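Search this site
Enter keywords
Search

Break Room and Shared Kitchen Use: Frequently Asked Questions

The following questions and answers apply to all tenants of the Nulach Building and to their guests. Tenants with a private kitchenette inside their own suite should refer to their lease for the rules that govern it.

Who may use the shared kitchens?

The shared kitchens on floors 2 and 4 are open to all employees of tenant firms, including part-time and temporary staff. Guests may use the kitchens when accompanied by a tenant. Contractors working in the building for more than one day should ask their host firm to register them with Building Services.

What are the hours?

Both kitchens are open whenever the building is open. The dishwashers are started by the evening cleaning crew at 6:30 p.m. Items placed in the sink after that time will be washed the following evening, and tenants are asked to wash late items by hand.

Are mugs and dishes provided?

Yes. The building keeps a common stock of 160 mugs, along with plates, bowls, and flatware. These belong to the building and should be returned to either kitchen by the end of the working day. They may be taken to desks and meeting rooms but not out of the building.

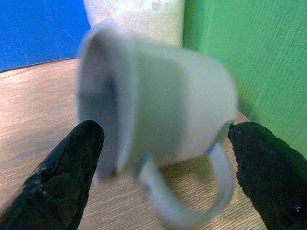 Personal mugs are also welcome. They should be marked with the owner's name on the base and kept in the cabinet to the left of the refrigerator. Building Services cannot accept responsibility for personal items that are lost, chipped, or broken in the dishwasher. Hand washing is advised for anything with a metallic trim or a painted design.

What should I do if something breaks?

Please sweep up broken pieces with the brush and pan stored under the sink and place them in the bin marked for glass and ceramics. Do not put broken items in the regular trash or in recycling. There is no charge for accidental breakage of common stock, and no report is required unless someone has been hurt. Injuries of any kind must be entered in the first aid log at the front desk.

How is the refrigerator managed?

Food should be labeled with a name, a suite number, and the date it was placed inside. The refrigerators are cleared on the last working day of each month, and unlabeled or spoiled food is thrown away along with its container. A notice is posted on the door beforehand.

Can my firm reserve a kitchen for an event?

The fourth-floor kitchen may be reserved for up to 2 hours at a time. The second-floor kitchen may not be reserved. Requests must reach Building Services at least 8 working days in advance. Kitchens are not available for private events in November, when the annual deep cleaning takes place.

Who supplies the coffee?

Coffee and tea are supplied by Britora under a contract paid for through the common service charge. Decaffeinated coffee is stocked on both floors. Requests for other products may be made in writing – they are reviewed when the contract is renewed.

Whom should I contact about a faulty appliance?

Please tell the front desk and leave the appliance switched off. Dishwashers and refrigerators are serviced by Pestov, and tenants should not attempt repairs or call the service firm directly. All other questions about the kitchens may be addressed to Rhys Mahuika, Building Services, Suite 160.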